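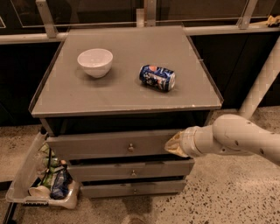
Figure 1. Bowl and crushed drinks can on a grey nightstand.

Supply and Waste Planning in a Multinational Land Exercise: The Suvuvano Case
Project report, Defence and Security Studies
Zubaida Khattak and Dagim Workneh
Supervisor: Mulugeta Birhane
Submitted 2026-05-02

1. Background

Exercise Suvuvano is held each August at the Lirkodham training area. Contingents from several countries share one rear camp and one supply road. Published accounts of the exercise deal mostly with the live firing phase and with its diplomatic meaning. The rear camp receives little attention, although the length of the exercise is set by what can be brought up the road and taken back down it.

This report asks whether the shared supply plan was suited to the first 72 hours of the exercise, when units arrive faster than stores. It does not deal with ammunition, which moves under separate rules and was outside the material we were given.

2. Sources and method

We used the movement log kept by the camp staff and the written orders for the supply road. The log has 82 entries for the period studied. Each entry gives the time of departure, the sending contingent, the class of load and the time of arrival at the rear camp. We sorted the entries by class of load and compared each planned arrival with the recorded one.

Of the 82 entries, 19 lack an arrival time. These were kept in the count of journeys but left out of the delay figures. We also interviewed Amna Yousafzai, who worked in the movement control office during the exercise. Her answers were used to explain gaps in the log and were not treated as a separate source of figures.

3. Results

Late arrivals were concentrated at the Khokhar crossing, where the road narrows to a single lane. The orders gave priority to loaded vehicles going forward. Empty vehicles waited on the far side, and the next loads were then late in leaving because the vehicles had not returned. The orders contain no rule for ending a period of priority. According to Yousafzai, this was settled by radio each time, and the decisions were not always logged.

Water and fuel were least affected. Both were carried by a single contingent under its own timetable. Food was carried by every contingent, each with its own packing and its own paperwork, and the recorded unloading times vary accordingly.
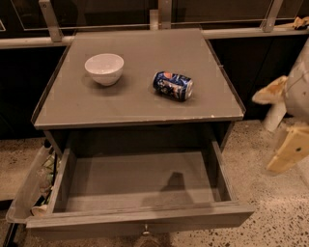
Return loads were planned by weight, while the vehicles carrying them were filled by volume. Food waste and packaging from the camp kitchens are light, and a lorry bed is full well before its weight limit is reached. Crushing helps less than the planning tables assume. The drinks can lying beside the white bowl has been dented and creased along its body, yet it is still far from a flat sheet, and the metal rim at its end remains. A sack of such cans holds a good deal of air. The tables use one factor for all metal packaging, and we consider that factor too low.

4. The tracking system

The contingents used a shared tracking tool, Vustetti, for part of the period. Mudassar Satti of the camp staff supplied us with an export. It agrees with the movement log on load class but not always on time, as some users entered local time and others the exercise standard time. We could not correct this with confidence, so the export was used only to check the class of load.

5. Recommendations

The road orders should state a maximum period of forward priority at the Khokhar crossing. Return loads should be planned by volume, with separate factors for cans, cartons and food waste. Vustetti should accept a single time standard and refuse entries without an arrival time.

6. Limits of the study

The log covers one exercise and one road. Weather was not recorded, and its effect on the crossing is unknown. The volume factors in section 5 need a measured trial, which was beyond the time allowed for this project.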